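Cornavar Play Food and Plates – Data Card

Version 2, maintained by Mylene Manalo and Ekow Aryee
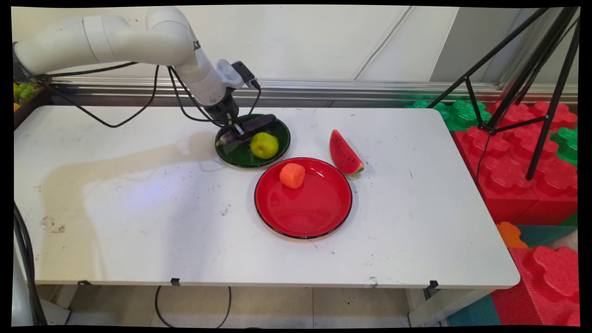
Scope
Cornavar covers toy produce laid out with round plates on a white tabletop. Real food is out of scope. The set has 58 layouts, and each one is an arrangement of items on the plates, on the bare table, or both.

Items
Produce: eggplant, pear, carrot piece, watermelon slice.
Plates: one green, one red. The red plate is the larger.

Labels
Each item gets a name, a main color and a support (green plate, red plate or table). An item that touches both a plate and the table is labeled by whichever carries most of it. The carrot is always "carrot piece" – earlier files used "carrot", and those were renamed in October. The watermelon is labeled as a slice, with rind and flesh kept as a single item.

Known issues
The tabletop is scuffed and stained. Stains are not labeled. In 2 layouts the pear was first entered as an apple; Lok-yiu Yang corrected both.

Files
layouts.csv – one row per item per layout
names.txt – permitted item names
changes.txt – corrections by version

Contact
Send label corrections to Arnel Yap with the layout number and item name.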